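Re: [godlow-robotics] can task – bin position and tape marks 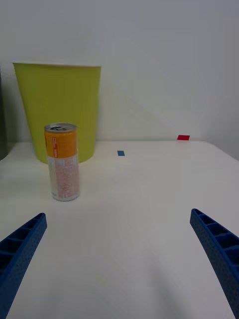

Wrist camera view: can in front of the bin, blue mark near the middle, red mark at the back.

On the bin question from the last message:

> Are we keeping the bin behind the can for the February round? Our
> group moved it to the right and the arm had a much easier time. Also,
> which tape mark is the start and which is the spare? The handout only
> says "the mark".

Please keep the bin at the back left, against the wall, with the can in front of it. The Iltix team practised with it on the other side and their runs can't be compared with anyone else's. I have 121 runs logged so far with the bin on the left and would like to reach 200 before we change the layout.

Blue is the start mark. Centre the open gripper on it before each run. Red is the spare and we won't use it until round 2. I'll fix the handout.

The can should be upright and unopened. Any slim can will do, but stick with the same one for a whole set – the Brurkska group swapped partway through and had to throw out the set.

The fingers are the blue printed ones. If the ribs start to split, tell me before you glue anything. There are 2 spare pairs in the drawer under the printer, and the file is in the club folder under Hettiarachchi, which is the name of the gripper design we copied.

Log sheets go in the tray by the door by 4:30 pm. Please write your group name on them.

– Godlow club list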